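Posted in Visits

Dokden Pressing Plant Open Day

Dokden opened its vinyl pressing plant to the public for one day this summer, and we got two places on the morning tour. The plant is a low brick building behind a tire shop, with parking across the street.

The tour starts in the cutting room, where the master lacquers are made. The engineer played us a side of the new Miranda album, Ninel, from the test pressing and then from the digital file. The pressing had more weight in the bass and a little noise in the quiet parts of the second song. The band has ordered 1,000 copies on black and 300 on clear.

From there we went to the press floor, which is loud. Earplugs are handed out at the door. Dokden runs 2 presses and adds a third in July. A puck of warm vinyl goes in with the labels, the press closes, and the record comes out with a ragged edge that gets trimmed on a turntable next to it. Trimmings go into a bin and are ground up for later runs.

Sleeves are still packed by hand at a long bench by the loading door. Inspection is done in a small side room, where a listener plays records picked from each run all the way through. A run that fails is stopped and the stampers are checked.

The smallest order the plant will take is 80 copies, which is good news for local bands. Sturetix handled the tickets for the day, and entry was by phone code at the gate. The line moved quickly. The shop at the end sells overstock and a few misprints, cash only, and we came home with a Miranda single that has the same label on both sides.

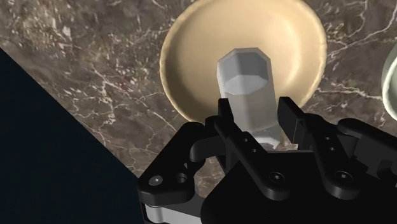
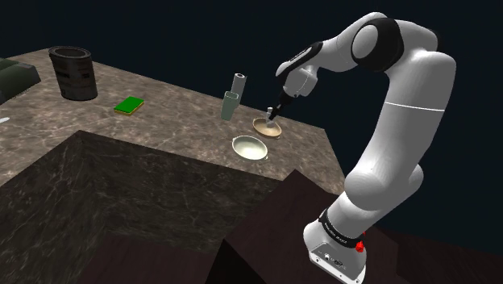
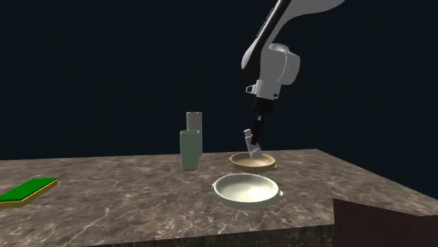
Page kept by the Live and Local Desk

Last updated 6/22/22

Contact the desk | Copyright, all rights reserved | Back to top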